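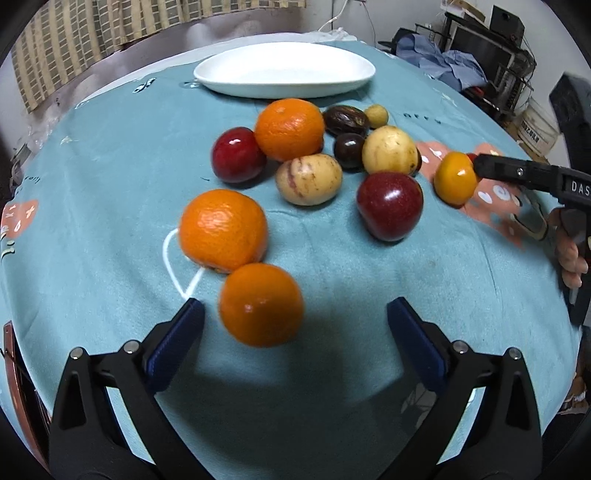

# zalby-fruit

Hi! You've found the data for our robotics club's fruit sorting project. The club is called Zalby, I'm Teodor Walczak, and I ended up in charge of this repo mostly by being the one who knew the password. Last updated Sunday, February 16, 2020.

We started in December with one task: get fruit off a tablecloth and into a dish. I figured we'd be finished in a couple of weeks (ha). Round things roll, and they roll right into other round things, so a lot of what we've learned is about nudging.

## What you get

- 412 episodes, one folder each
- around 3,000 labeled grasps, all in `grasps.csv`
- `splits/`, with train and test lists – please keep these as they are if you want to compare scores with us
- `briketti/`, our little viewer, which plays an episode with the labels on top

Everything is recorded with hand-held grippers at 30 frames per second. No robot arm yet! That's the next part, and I can't wait.

## Labels

Each grasp is marked `clean`, `slip` or `bump`. A bump means a neighbor got moved before the target was picked up. If a fruit slipped and somebody grabbed it again, you'll see two rows with the same `target_id`. We argued about that one for a whole meeting and I'm still not sure we picked right.

## Known problems

- Episodes vary a lot in length. Some of us are slow and careful, and some of us are me.
- Fruit names are whatever the person labeling typed. I merged the obvious typos, but `plum` and `dark plum` are still separate.
- Shadows from the grippers confuse our color-based baseline pretty badly. Mwakyusa (the newer baseline) does better, but it still struggles with dark fruit sitting close together.

## Running it

```
pip install -r requirements.txt
python briketti/view.py --episode 2
```

If the viewer opens a blank window, resize it once. I know, I know – it's on my list.

## Using this

Go ahead, for class or your own club, just link back here. If you find a bad label, open an issue with the episode number and the row, and I'll fix it after the next meeting.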